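Clavach Community Kitchen: progress report to the Begović Fund

By Meinir Price
June
5 min read
14 shares | 3 comments

Dear Zdenka and everyone at the fund,

What a spring we've had! When we last wrote, the juice and soup project was mostly a plan on the kitchen wall and a very long shopping list. Now the Friday sessions are running every week, the second blender table is up, and people are going home with recipes they cook again. I've tried to keep to the headings you gave us, though I have wandered a bit in the section on beetroot.

What we said we would do

Your grant was for a year of hands-on food sessions for families in Clavach, built on fruit and vegetables that are cheap and in season. We promised weekly sessions, a printed recipe book, and a small store cupboard that families could draw from between visits. The sessions and the cupboard are going well. The book is behind, and I'll come to that.

Sessions so far

We have run 16 sessions since the grant began and served 612 portions, counting both the cold drinks and the hot food. Dragica Petkov keeps the tally on the back of the door and is very strict about it (tasters in egg cups do not count, and I have stopped arguing).

The pattern has settled nicely. Families arrive from four o'clock, wash their hands, and choose a table. One table makes something to drink and the other makes something to eat, and they swap halfway. We started with everyone doing the same recipe at once, and it was chaos at the sink, so we changed it in the third week. The swap also means that children who won't touch spinach in a soup meet it again in a glass with pear and ginger, and quite a few of them finish it.

Favourites up to now, going by how often we are asked for the recipe: carrot and orange with a little turmeric; the green one with pear; rhubarb with oats and yoghurt, thick enough for a spoon; and Panagiotis Omerović's white bean soup with lemon, which he makes differently every time and refuses to write down. I have now followed him round the cooker with a notebook, so there is a version for the book.

Beetroot deserves its own paragraph. We bought far too much of it in the second month, and it ended up in everything. Raw and grated into a drink, it was unpopular with nearly everybody, me included. Roasted first, cooled and blended with frozen cherries, it was a hit, and two parents have since told us they do it at home on Sundays in a big batch. Roasting does take an hour, so we cook it in the morning and write the timing clearly on the card.

The store cupboard

Families can take oats, tinned beans, rice, lentils and frozen fruit in small bags. We fill the bags during the session, and the older children have taken charge of the labels. Frozen fruit goes first every time. We had planned to split the food budget evenly between dry goods and frozen, and we would like your agreement to move a little more of it towards frozen for the second half of the year. The total would stay the same.

The freezer itself has been brilliant. It came from Zetport, was delivered to the wrong end of the building, and took four of us and a trolley to move, but it has run without a murmur ever since.

Recipe book

We're late with this one. The plan was to have it printed by now, and we have the text for just over half the recipes. Testing has been slower than I expected. A drink that works in our big blender can come out lumpy in a small one, so Valbona Janevski has been trying each recipe at home with her old stick blender and sending back notes. Her notes are wonderful and I would not skip them for anything. They have added soaking times for the dates, an instruction to chop the apple smaller, and a warning about hot soup and tight lids that now goes at the front of the book.

We have had a quote for 1000 copies and another for 2000. The larger run costs less per copy, but we have nowhere dry to keep them, and I would sooner print the smaller run, see what people scribble in theirs, and correct it before we print again. The layout is being done by Nesta, the little design studio above the bakery, who have given us a very kind price.
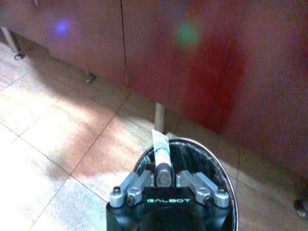
Money

Spending is close to plan. Food is slightly under, mainly thanks to the market stall that sells us its last crates of soft fruit on a Friday afternoon. Equipment is slightly over, as we replaced two blender jugs and bought a proper set of non-slip chopping boards. Printing has not been touched. The full table is in the spreadsheet I sent with this report, with receipts in the same folder.

What comes next

Over the summer we'd like to take one table outside. Frozen drinks, lollies made from whatever is left in the jugs, and cold soups if I can talk anyone into them. Dragica wants a tomato and watermelon one. I had my doubts until I tried it, and now I want it too — with plenty of black pepper.

In the autumn we go back to hot food, with squash, leeks and a lot of apples. The book should be at the printer before then. I'll send you the proof as soon as we have it, and please be ruthless with it.

Two things we need from you: a yes or no on moving the cupboard money towards frozen fruit, and a date when you could come and visit. Any Friday suits us. Come hungry, and wear something you don't mind getting beetroot on.

With warm thanks from all of us,

Meinir Price
Clavach Community Kitchen

3 comments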